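Grurndale marble

Grurndale marble is a dark gray ornamental stone quarried in the hills above the village of Grurndale. It is prized for its veining, which can be astonishingly dense, and no two blocks ever match. Like all true marbles it began as limestone and was recrystallized by heat and pressure deep underground. The pale lines are mostly calcite that filled old cracks in the rock - a wonderful record of how badly the beds were once broken.

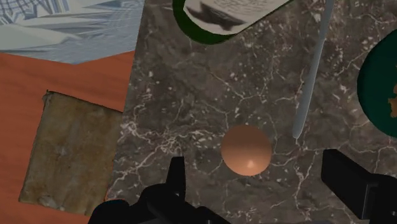
Dark marble with white and pale gray veins, beside an orange-brown wooden surface.

Quarrying

The stone comes from 2 pits, Clorkar and Villalba. Clorkar, the higher one at 1150 meters, gives the darkest blocks and closes when the snow arrives. Villalba stone is softer in tone, with splendid tan and brown patches.
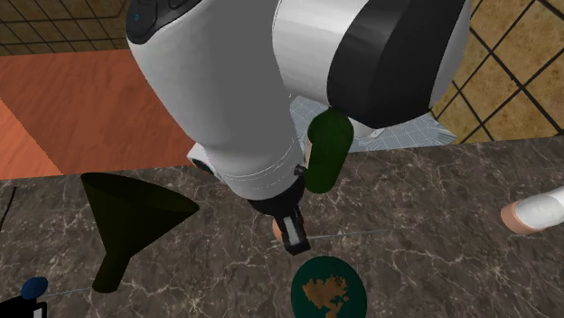
Polishing brings out the contrast beautifully, but the calcite is easily etched by lemon juice, vinegar and wine, so kitchen slabs are usually sealed. Many masons prefer a honed finish, where dull spots show far less. The old church floor at Clotis, laid with 223 slabs, was left unsealed and has worn to a lovely soft sheen.

See also: Limestone, Calcite, Dimension stone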